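# Clearing the Desk: Slotted Organizers, Paper Piles and Bent Wire

The July item in this newsletter is always a tidying one. People are away, the building is quieter, and it is easier to get at a desk when the person at the next desk is not using it. Last year we did the supply closet. This year it is the desktop itself, and in particular the wooden slotted organizers that went out to the Gernow and Maldonado offices in the spring.

Most of those organizers were put down on the desk the day they arrived and filled the same afternoon. The slots took whatever was lying nearest. A few months on, the complaint we hear most is that the organizer is full and the desk is also full. The notes below are for anyone in that position. They also apply to the older units at Cledport, which are a little deeper but work the same way.

## Start by emptying it

Take everything out of every slot. It is tempting to leave the bottom slot alone if it looks neat, but that is where old paper goes to sit. Pull the organizer toward you, lift the papers out in one stack per slot, and lay the stacks on the desk in the order they came out.

While it is empty, turn it so the light falls into the slots and look at the back. Paper clips, staples and torn corners collect there. A dry paintbrush about an inch wide gets them out better than a cloth does. Do not use a wet cloth on the raw edges of the boards. Unfinished wood takes up water and the edge goes rough, and then it catches on envelopes. If an edge is already rough, a few strokes of fine sandpaper along the grain will fix it. Wipe off the dust before anything goes back in.

Check that the dividers are seated. On the Gernow units the boards slide into grooves in the side walls and can work forward over time. Push each one back with the flat of your hand until it stops. If a board is loose enough to rattle, put a strip of masking tape along its hidden end and slide it in again.

## Sort by when you will need it

Many people sort by subject, with one slot for invoices, one for mail and one for forms. That works in a filing cabinet. On a desk there are only a few slots, and subjects multiply. Sorting by time holds up better:

- Top slot: things you will touch today.
- Middle slot: things waiting on someone else.
- Bottom slot: things to file or carry to another room.

If your unit has 4 slots, use the extra one for blank paper and envelopes. If it has more than that, leave the spare ones empty for a month and see what turns up in them.

The bottom slot needs a regular emptying or it will turn back into storage. Pick a time that you are at your desk anyway and put it on the calendar. At Vonarcombe the front office does it before the outgoing mail is picked up, and the slot is rarely more than half full.

## Rods, wires and other thin things

Long thin items are the worst thing to have loose on a desk. They roll, they poke out of cups, and they end up lying across the front of the organizer where they block the slots and snag on paper. We mean wire rods, straightened hangers, curtain hooks, knitting needles, unbent paper clips and the metal legs from old letter trays.

Bent wire is harder to put away than straight wire. It will not lie flat in a drawer, and if it is pushed into a slot with papers it works its way under them and lifts the stack. A sharp bend will also scratch a soft wood board when it is dragged out.
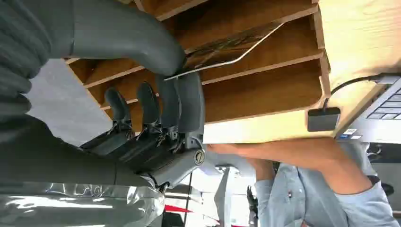 Where should a bent wire rod be kept if it is too long for the desk drawer?

Hang it from a small hook on the side of the desk or on the back of a cabinet door, with the bend over the hook. If there is no place for a hook, lay it by itself in a slot that holds no paper, with the ends pointing toward the back.

Before you find a home for any of it, ask what it is for. A good deal of the wire in desk drawers is left over from something that was thrown out long ago. Keep a piece if you have used it since last September. Otherwise it can go in the metal bin by the loading door. Please don't put loose wire in the regular trash, where it goes through the bag.

If you want to straighten a piece before storing it, do it away from the desk and wear eye protection. Hold one side of the bend in a vise or a pair of pliers and push the other side slowly. Thin wire that has been bent back and forth several times can snap, and the broken end is sharp. A bit of tape folded over each end is enough to cover it.

## Making room for the laptop

The organizer and the laptop usually compete for the same piece of desk. The organizer is best off to the side, close enough to reach without leaning, with its open side facing you. The laptop then goes where you type. If you set the organizer behind the laptop, you will have to reach over the screen each time, and the slots will stop being used.

Leave a gap of 3 inches between the two. Many laptops blow warm air out of the side or the back, and a gap also keeps papers from sliding onto the keyboard. It gives you somewhere to put your fingers when you need to move either one.

A few other points that came up when we walked through the Maldonado office:

- Charging cords should run behind the organizer. A cord across the front gets pulled every time a paper comes out.
- Nothing should be stacked on top of the organizer except something flat and light. The top board is the same thickness as the rest and will bow under books.
- Don't rest a cup on it. Two of the units already have rings.
- If the organizer slides when you push papers in, put small felt or rubber pads under the corners. Facilities has both kinds.

Stickers are up to you. If several people on your floor have the same model of laptop, a sticker is a quick way to tell them apart, and we would sooner see that than tape with a name written on it, which leaves glue behind. Keep them clear of any vents.

## Labels

We tried three kinds of label on the organizers. Printed adhesive labels looked best and came off soonest, as they don't hold well on a bare wood edge. Pencil written straight on the edge lasts, and can be sanded off later, but is hard to read in a dim office. Small binder clips with a slip of card held in them were the most useful. They can be moved from one board to another without leaving a mark, and the card can be changed when the slot's job changes.

If you do use clips, put them toward one end of the board. In the center they get in the way of letter-size paper.

## How long it takes

Allow up to 2 hours for a desk that has not been cleared in a year. Emptying and cleaning the organizer is the short part. Most of the time goes to reading old papers, and you can cut that down by setting a shred box next to your chair before you begin. Anything with a person's details on it goes in the shred box, including envelopes.

If you run out of time partway, put the sorted papers back in their slots and leave the unsorted ones in a single stack on the chair. You will have to deal with the stack before you can sit down.

## Extra organizers and repairs

There are 3 spare wooden organizers in the storeroom at Cledport. They are the same light wood as the ones at Gernow and have been wiped down. Send a note to Facilities if you want one, and say which side of the desk it will go on, as one of them has a chipped side wall and should be placed with that side toward a wall or partition.

Broken organizers can be sent back as well. Loose dividers and rough edges can be repaired in the shop at Vonarcombe, usually in the same week. Split side walls usually can't, but we keep the good boards for replacement dividers, so send the whole thing and not just the broken part. Empty it first. The last one arrived with a stapler and somebody's lunch receipts in the middle slot, and the stapler is at the front desk if it is yours.

2024-07-15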